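Reusing Laundry Water in a Planted Gravel Bed: Construction and Operation

Appiah Community Water Program, Guide 6

Purpose of this guide

This guide describes how to build and operate a small planted gravel bed that receives rinse and wash water from a household washing machine and passes it on to ornamental shrubs or fruit trees. It is intended for householders and site managers in the Appiah and Arnley districts who have a ground-level laundry area and at least a short strip of open soil nearby. The design has no electrical parts and relies on the discharge pump already present in the machine.

Water from toilets, kitchen sinks and dishwashers must not be connected to the bed. Laundry water from a household where cloth diapers are washed, or where a person is ill with an infectious disease, must be sent to the sewer or septic system until the situation changes. The diverter valve described in Step 2 is provided for this purpose and is required in every installation.

Before you begin

Confirm with the local building office whether a permit is needed. In Arnley, a simple laundry connection that does not alter the existing drain is treated as a notification only, but the form must be filed before digging. Tenants need the written consent of the property owner.

Choose a location for the bed that is lower than the outlet of the machine, well away from any well or open ditch, and not on the side of the house where surface water collects after rain. Heavy clay soils drain slowly and are not suitable without further advice. To check the soil, dig a hole to the depth of a spade, fill it with water, let it drain, and fill it a second time. If water is still standing in the hole the next morning, select another location.

Materials

One three-way diverter valve with a clearly marked handle
Flexible discharge hose and matching clamps
Rigid pipe, sufficient to reach the bed
One air admittance valve or open vent
One watertight trough or lined timber box, 15 inches deep
Washed gravel, coarse and fine
One mesh filter bag, washable
Perforated pipe for the inlet and the outlet
Wood chips
Reeds, rushes, canna or other plants that tolerate wet roots

Households enrolled in the Grirora rebate scheme may collect the valve and filter bag from the program store. All other items are sold by general hardware suppliers.

Step 1. Review what goes into the machine

The condition of the water is determined largely by the detergent. Select a liquid product free of boron and chlorine bleach and low in sodium. Powdered detergents often contain sodium compounds as fillers, and these build up in the soil over time. Fabric softener should be discontinued. Where bleach is necessary for a particular load, turn the diverter to the sewer position before starting the cycle and leave it there until the following load has also finished.

Heavily soiled items should be shaken out or brushed before washing. Lint and grit are the most frequent cause of a blocked inlet.
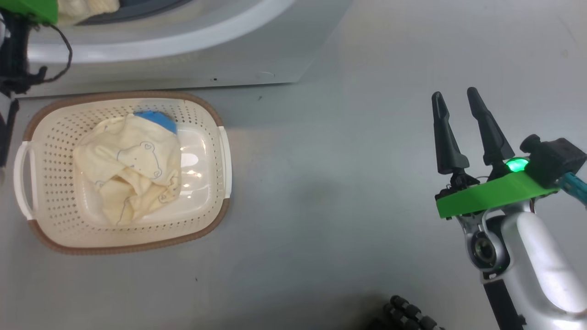 Front-loading washing machine and laundry basket.

Front-loading machines generally use less water per cycle than top-loading machines, and the bed may be made correspondingly smaller. Consult the manual for the volume discharged in a full cycle. The empty space between the gravel in the bed should be able to hold one complete discharge without overflowing.

Step 2. Install the diverter valve

Unplug the machine and close the supply taps. Release the discharge hose from the standpipe and attach it to the inlet of the diverter valve. Connect one outlet back to the standpipe and the other to the line leading to the bed. Mount the valve on the wall above the flood level of the machine, where the handle can be reached without moving anything. Label both positions.

Install the air admittance valve or vent at the highest point of the line. Without it, the line may siphon water out of the machine during filling.

Step 3. Lay the line

Run the rigid pipe to the bed with a steady downward slope and as few bends as possible. Do not run the line uphill at any point beyond the vent. Long or rising lines place a strain on the pump and may shorten its life. Pipe that crosses a path should be buried and its position recorded on a sketch kept with the household papers. Mark exposed sections "Non-potable water."

Step 4. Build the bed

Level the ground and set the trough in place. Fit the perforated inlet pipe across one end, near the top, and the outlet pipe across the opposite end, near the bottom. The outlet is then brought up outside the trough to a height slightly below the gravel surface. This keeps the water level under the gravel, which limits odor and denies mosquitoes a place to breed.

Place coarse gravel around both pipes and fill the center with fine gravel. Secure the filter bag over the end of the discharge line where it enters the bed. Plant the rushes or canna with their roots in the gravel and fill the bed with clean water.

Step 5. Prepare the receiving area

Dig a shallow basin around the tree or shrub that will receive the treated water, keeping it clear of the trunk, and fill it with wood chips. The outlet should discharge beneath the chips. The water may not be used on lawns, root vegetables, or any crop whose edible part touches the soil. It may not be stored for longer than a day.

Step 6. Test the system

Run a rinse cycle with an empty machine and inspect every joint. Turn the diverter to each position in turn and confirm that water flows only where intended. Plants should be allowed to establish for 20 days before the bed receives regular loads. Limit use during this period to one load a day.

Maintenance

Wash the filter bag every 15 loads, wearing gloves. Cut back dead growth in September and remove it from the bed. Top up the wood chips as they decay. If water appears on the gravel surface, divert to the sewer, lift the gravel at the inlet end, rinse it and replace it. During prolonged rain or frost, keep the diverter in the sewer position.

Further assistance

Printed copies of this guide and the Callatent plant list are available from the program office. Technical questions should be addressed to Lemlem Ambaye, Household Systems Officer, extension 99. Please have the sketch of the line and the make of the washing machine at hand when calling.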